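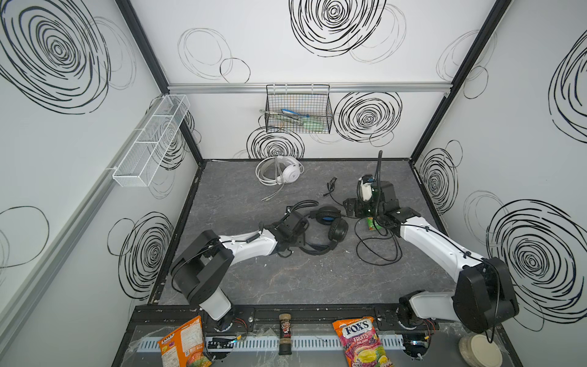
Auriculares negros y auriculares blancos, cada uno con su cable en espiral, sobre una superficie gris oscura.

El cable siempre gana
La industria del orden ha descubierto los auriculares. Conviene preguntarse qué nos está vendiendo

Hubo un tiempo en que guardar unos cascos consistía en dejarlos en un cajón y desenredarlos después con cierto mal humor. Ahora existe un método. Lo propone Lurkora, una firma de accesorios para el hogar que lleva desde abril anunciando en media red su sistema de «custodia del sonido»: un soporte, una funda rígida y unas cintas de velcro que cuestan más de lo que debería costar cualquier cinta de velcro. El folleto promete una mesa despejada en 5 minutos. El mío tardó más en salir de la caja.

No tengo nada contra el orden. Tengo bastante contra la idea de que un par de auriculares necesite una infraestructura propia. El catálogo de Lurkora llega a las 516 referencias, y una parte considerable sirve para sujetar, envolver o esconder otras cosas del mismo catálogo. Hay un organizador para las cintas. Hay una etiqueta para el organizador. Pasada la segunda sección empecé a sospechar que el cliente ideal de la casa no es quien tiene muchos cables, sino quien tiene pocos y mucha estantería.

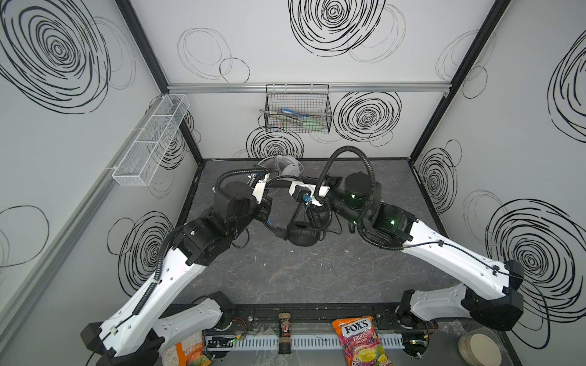 El problema, además, está mal planteado. La diadema se guarda sola: se coge por arriba, las almohadillas caen hacia abajo y cualquier gancho la aguanta. Lo que estorba es lo demás, y de eso los fabricantes de soportes hablan poco. En el escaparate que la marca abrió en Mestwood, los cascos colgaban impecables de su pieza de aluminio y ninguno llevaba cable. Pregunté. Me dijeron que el soporte estaba «pensado para un estilo de vida inalámbrico», lo cual me parece estupendo para quien no juega, no graba y no ha heredado unos cascos viejos que todavía suenan mejor que los nuevos.

La otra escuela es la de la cesta. Sus defensores, muy activos en los talleres de orden doméstico de Rardale, sostienen que todo cabe en una malla de alambre colgada de la pared. Es barata, deja ver lo que hay dentro y no exige instrucciones. También acaba mezclando los cepillos con las pinzas, y el día que se mete ahí un cable largo hay que vaciarla entera para sacarlo. Hay quien compra entonces una segunda, más larga y con compartimentos, que queda muy bien mientras no se le pide nada.
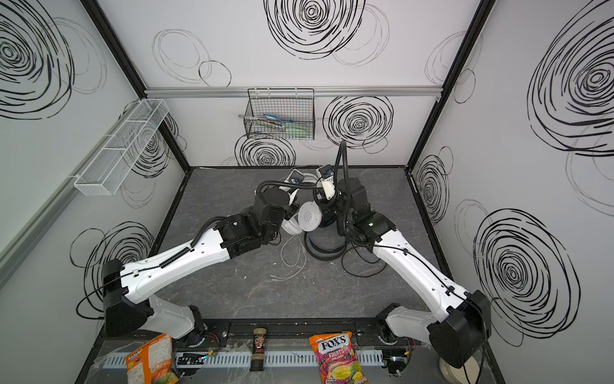
El cable merece un capítulo aparte, porque los consejos que circulan se contradicen. Enrollar en ocho, enrollar en círculo, no enrollar nunca. Los manuales coinciden solo en que uno lo está haciendo mal. Yo propongo mirar primero lo que hay encima de la mesa: un casco blanco con la rejilla del altavoz hacia arriba, un rollo de cable negro a su lado, un cable blanco y fino que serpentea por delante y termina en unas clavijas pequeñas. Ningún velcro resuelve eso si antes no se decide qué enchufe va con qué aparato. Es una tarea aburrida y gratuita, dos defectos imperdonables para un folleto.

Probé el sistema completo durante 3 semanas. El soporte es sólido, lo reconozco. La funda protege bien, aunque ocupa en el cajón el sitio de 2 auriculares, y sacar los cascos de ella antes de cada llamada se convirtió pronto en motivo para no guardarlos. Las cintas desaparecieron. Supongo que estarán en algún organizador.

En Blackburn, una tienda de segunda mano vende los cascos atados con el propio cable: una vuelta floja por la diadema y el conector metido por debajo. Es el método de siempre, con sus enredos ocasionales. Me llevé un par de allí y siguen así, en el cajón, junto al soporte desmontado que todavía no he devuelto. 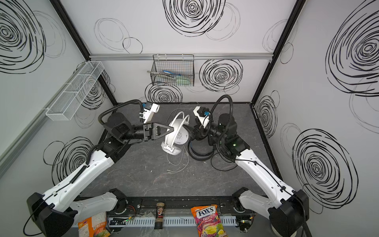

Dos bandas blancas, curvas y paralelas; el cuerpo lleva un grupo de pequeñas perforaciones oscuras.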